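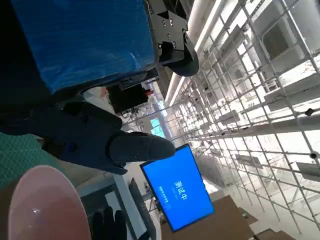 Wrist view, gripper and bowl, monitor reading "测试中" (testing in progress)

To: chores-list
Date: 25 Dec 2020
Subject: Re: Clearing a table, are we there?

On the chores list, a Stedberg subscriber wrote:
> The Vatia notes from May say unloading a dish rack is
> close to solved. I run a small bakery. Should I expect
> a machine to move rolls into bowls and wipe up after?

Not on that evidence. The notes covered rigid cups in fixed slots. Bread is soft, varies in size, and marks when squeezed. A grip force that holds a cup will dent a bun.

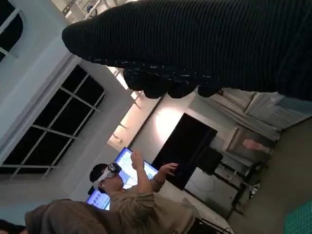

Does a person still have to drive the arms?
For most two-handed chores, yes, at least while the motions are being recorded. Unassisted runs come later and fail more often.

Shojaei's write-up on the Lisa controller separates three things the Vatia notes lump together: reaching the item, closing on it without damage, and letting go in the right place. Reaching is in decent shape. Release is the weak one. Knit gloves help with grip on a smooth crust but blur the contact reading, so the hand opens late. 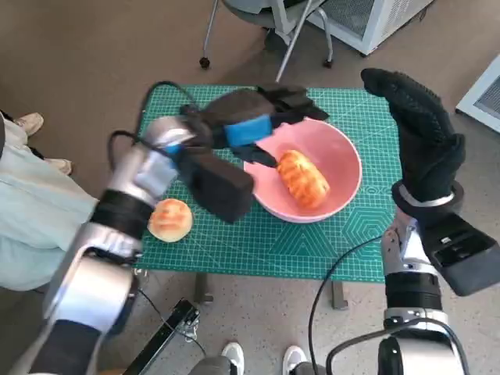
Bread and bowl on the gridded mat, both hands at the table

On your actual question, I'd split the job in two. Placing rolls one at a time, on a clear surface with known lighting, is worth a trial if you can live with some four a minute. Wiping is not. A cloth changes shape with every pass, and the arm has no good test for "clean."

> Would a second arm speed it up?

Less than you'd think. The arms share one work area and the planner keeps them apart, so one waits.

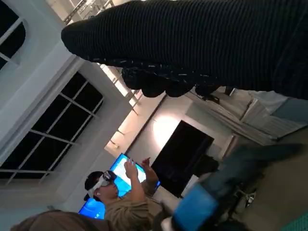

The other cost is operator time. In our shop a headset session runs two hours before the operator's shoulders give out, and setup comes on top of that. Put that in your comparison before you price any hardware. I can send the Lisa settings off-list.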